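Stenutik Releases Courtois, a Checking Tool for Hand-Recorded Gripper Data, and Lists What It Gets Wrong

STASTHORPE, 14/07/2025 – Stenutik today released Courtois, a software tool that reads recordings made with hand-held grippers and decides which ones are fit to train a robot's motion planner. It does one job. It does not train the planner, it does not run the robot, and it will not turn a bad recording into a good one.

The company is aware that announcements in this field usually promise more. Over the past few years, buyers of automation software have been told that robots will pick up household tasks by watching people do them, and that the main thing standing in the way is the amount of data. Stenutik has doubts about the second claim and has never seen the first one hold up for long outside a demo. Courtois came out of those doubts. The company's own planner kept failing on simple plug-and-socket work, and adding more recordings made the failures harder to explain.

When engineers went back through the training set, they found recordings in which the estimated position of one gripper drifted away from the other partway through a task. The video looked fine. The numbers underneath did not match it. A planner trained on that material learned to reach for a place slightly to one side of where the object was, and it did so with great consistency.
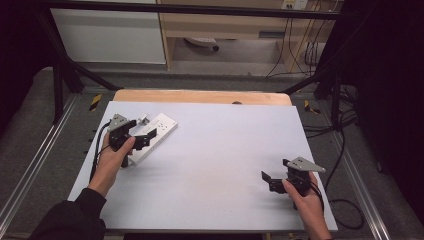
Courtois compares three things for every recording: the video from each camera, the path the tracking system says each gripper took, and the opening and closing of the fingers. If the three tell different stories, the recording is set aside with a time mark and a short note on what disagreed. Work done with both hands is where this matters most. With a gripper in the left hand and another in the right, and a stretch of bare white board between them, there is very little surface detail for a tracker to hold on to, and an error in the distance between the tools can grow without anything in the view giving it away. Earlier versions of the checker handled each gripper on its own and passed recordings that should never have gone through. The release version treats the pair as one system and tests the gap between them at every step.

That change cost the project most of the spring, and it still has limits. If both trackers drift in the same direction by the same amount, the gap stays correct and Courtois has only the video to go on. On plain backgrounds the video is weak evidence. Stenutik has a partial fix in testing and is not ready to say that it works.

What the tests showed

Before release, Courtois was run against over 700 recordings that had already been reviewed by people. The results were mixed, and customers should read them before they read anything else about the product.

The tool set aside 41 recordings that the reviewers had judged good. On a second look the reviewers stood by their first decision in every case, so these count as plain errors. Most involved long pauses, where the person holding the gripper stopped to think and the software took the stillness for a lost signal. The more serious result was that eight recordings with real faults were passed as clean. All of them had fingers closing on a thin cable. From the finger signal alone, a cable that thin looks much like nothing at all, and Courtois took the grasp for an empty one that had been done on purpose.

Checking a recording takes 22 seconds on the workstation used in the tests. That is faster than a person, though the comparison is kinder to the software than it should be, as a person who spots a problem will often also know why it happened. Courtois reports that two sources disagree. It does not know why, and the notes it writes should not be read as a diagnosis. 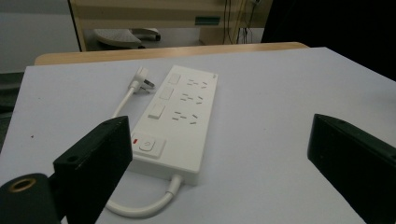
White power strip with three rocker switches and a separate plug, from the gripper camera.

White objects on white surfaces remain the hardest material for the vision part of the tool. Edges are faint, and glossy plastic can shift in brightness as the camera moves, which the software may read as motion. It would have been easy to test on bright-colored blocks and report a better score. Stenutik did run such a set early on, got a very good score, and threw it out. The homes, offices and workshops that customers ask about are full of pale plastic, and a number earned on colored blocks says nothing useful about them.

The same goes for sockets. A planner has to know which way a plug is turned, and that is a matter of small slots and thin blades that take up very little of the image. Courtois does not judge whether a plug went in straight. It checks that the recording is consistent with itself and stops there. Several people who saw early builds asked for a "task succeeded" label, and the request was turned down. The company tried three methods of producing that label and did not trust any of them enough to ship.

How it fits with Usport

Courtois reads and writes files through Usport, Stenutik's open exchange format for gripper recordings. Usport was published last year as a way to move recordings between tools without losing the timing between cameras. Uptake has been modest. Some teams use it daily, others tried it and went back to their own scripts, and the most common complaint was that converting old recordings was slow and the error messages were poor. Both complaints were fair. The converter has been rewritten for this release and the messages now name the file and the field that caused the trouble. Conversion of very long recordings is still slow.

Teams that do not want to adopt Usport can run Courtois on a converted copy and leave their own files alone. The tool never edits or deletes an original. It writes a separate list of accepted and set-aside recordings, and what happens next is up to the team.

Empty stretches in a recording get their own setting. Before a grasp and after a release there are often long moments when the fingers are open and nothing is between them. Some teams cut these out to save storage.

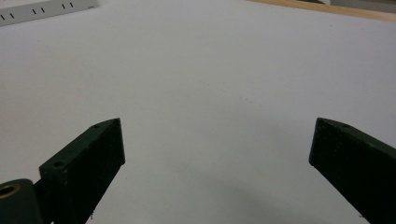

Stenutik advises against cutting them by default. In the company's own trials, planners trained on trimmed recordings were quick to close the fingers and poor at deciding when to leave them open. Whether the same would be true of other planners is unknown, and the trials were small. The setting can be switched either way, and the list that Courtois writes will show which stretches were kept, so that a team can test the question on its own data and disagree.

There is also a manual review screen. It shows both gripper views side by side with the tracked paths drawn below them, and lets a reviewer overrule the software with a single key. Overruled decisions are logged. They are not sent back to Stenutik, and the tool does not learn from them. Automatic learning from corrections was built and then removed before release, after it began to copy the habits of whichever reviewer had worked the longest shift.

What it will not do

Courtois has been tested with two-finger hand-held grippers only. It may run on recordings from other tools, but the results should be ignored until somebody has checked them against human review. It does not work live during recording. It has no view on whether a data set is large enough, varied enough or worth having in the first place, and a folder full of accepted recordings can still produce a planner that is no good.

Stenutik makes no claim that Courtois will improve the success rate of any robot. It improved the company's own planner on plug handling and made no measurable difference on cable routing, which is the task the team had most hoped to help. Work on cable grasps is the first item on the list for the next update, planned for August. If the fix does not hold up against human review, the update will ship without it and the release notes will say so.

Availability

Courtois is available now to current Stenutik customers as a download, and to others on request. A trial version with every feature switched on can be used on a team's own recordings. Stenutik strongly suggests running the trial on material that people have already reviewed, and keeping those reviews hidden from whoever sets the thresholds. The full test results, including the recordings that were wrongly set aside and the ones that were wrongly passed, are included with the download in Usport format.

About Stenutik

Stenutik writes perception, planning and data-checking software for robot manipulation. The company is based in Stasthorpe and maintains the Usport exchange format.

Media and trial requests can be sent through the contact form on the Stenutik website.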